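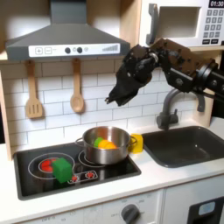

The first thing Malcolm Horrocks does in the morning, before he takes off his coat, is put his hand flat on the shoulder of the arm and give it a gentle push. He is feeling for play. A good joint, he says, pushes back at you like a sleepy dog that doesn't want to get off the couch. A joint with a loose bolt gives a little, then stops, and once you have felt the difference you can't stop feeling it, the way you can't stop hearing a rattle in a car.

The arm he is pushing is called Godoy, and it works at a child's play kitchen in a long, low room in Jalleswood that used to be a carpet showroom. Malcolm looks after it. He spent most of his working life repairing bottling equipment, and he came to this job through a notice pinned up at the hardware store, which asked for someone "patient, handy and not bothered by repetition." He went in on a Wednesday to ask about it and was adjusting a cable clamp before lunch.

I went to Jalleswood expecting to write about software, and there is plenty of it, running on a pair of machines under the far window. But I kept drifting back to Malcolm's end of the room, where the talk was of bolts and tape and fabric, and where a good deal of each day goes into making sure that the pot is where the pot ought to be.

The kitchen itself is a lovely thing, I have to say. There is a sloping gray hood with a plus button and a minus button, a backsplash of little white tiles, a wooden spoon and a slotted spatula hanging from their hooks, and a white microwave up on its shelf that reads 01:30 at every hour of the day. I found myself glancing at it for the time all afternoon, and so, I was pleased to learn, does everybody else. The steel pot and its loop handles look serious enough for soup. The rest of the props are smaller and brighter: a green cube, a yellow block, a few rounded things in cheerful colors that go into the pot and come out of it again, over and over.

Godoy reaches in from the right, past the microwave. Setting it up took Malcolm 11 days, and he will happily tell you about every one of them. The trouble was the reach. The team wanted the hand to get all the way to the left burner without the elbow knocking the microwave off its shelf, and on paper there was room to spare. In the showroom there wasn't. He moved the base back, then sideways, then back again, and each time he moved it the whole business of teaching the arm where things were had to be done over from the start.

"You get fond of a spot," he told me, pouring tea from a flask the size of a fire extinguisher. "Then somebody asks for two more inches and you have to go and get fond of another one."

What settled it in the end was a change to the brown mounting plate. Malcolm drilled a fresh set of holes in it so the hand could come down at more of a slant, fingertips toward the pot, and suddenly the elbow had somewhere to go. He still has the first plate, which he ruined, and he keeps his screws on it.

The hand is the fussy part. It has several fingers, and some of it is dressed in black fabric, which Malcolm fits himself and talks about the way a tailor might. Too tight and the fingers fight it. Too slack and a fold gets pinched in a knuckle, and then a motor strains, and then everyone stands about with their arms crossed while he finds his small scissors. He changes the cloth when it starts to shine at the bends. A new piece needs a half hour of plain opening and closing before he trusts it near the props, and he sits with it for that half hour, listening, with his chin in his hand. The radio goes off for this. It is the only rule in the room I saw people follow without grumbling.

Cables come next. They run along the links of the arm, and every one of them would like, given the chance, to catch on something. Malcolm leaves a loop of slack at each joint and then swings the arm by hand through the widest move it will be asked to make, watching the loops open and shut. If one goes straight, he starts that section again. He used to tie them down with plastic ties until he found that the cut ends were nibbling at the insulation, so now he uses strips of soft hook-and-loop tape from a firm called Brimumach, bought by the roll, and he is a little evangelical about it. I went home with a yard of the stuff in my pocket – I hadn't asked for it.

Then there is the notebook. The team's own records live in a program called Trastska, which logs each run the arm makes and flags the ones that went wrong, and by the week I visited it had reached 2,779. Malcolm reads it, and respects it, but he also keeps a spiral pad with a pencil down the spine, where he puts the things a program wouldn't think to ask about. "Wrist sounds dry." "Somebody leaned on the counter." "Warm today, tape lifting." When a fault turns up he sets the two side by side and goes hunting for the place where they agree.

His favorite of these hunts took up most of January. The hand had begun closing a hair to the left of whatever it was after, never by much, and only in the afternoons. The programmers went through their work twice. Malcolm tightened everything he could reach, all the way down to the silver joint where the hand meets the arm, and it made no difference at all. It was the pad that gave it away. Run 122 of that batch had gone astray just after a note that said "sun on the floor," and so had the ones that followed. The low winter light was warming one side of the stand the arm was bolted to, and the stand, ever so slightly, was moving. He hung a heavy curtain over the window. It is mustard yellow and came out of his own spare bedroom, and his wife would like it back.

I stayed until they were closing up, which takes longer than you might think. The arm is parked by hand. The bolts at the shoulder and elbow get a turn with the torque wrench, 17 of them, in an order Malcolm has written on a card and no longer looks at. He wipes down the countertop and the cooktop with a damp cloth, going carefully over the printed dials, and puts the green cube and the yellow block into an old cookie tin with the rest of the pretend groceries. He lifted the pot last and rubbed a fingerprint off its side with his sleeve.

Then he went back to the arm, gave the shoulder one more push, and stood there a moment with his head tilted. He wrote something on the pad, switched off the lights at our end of the room, and asked me if I'd mind holding the door, as he had the flask to carry.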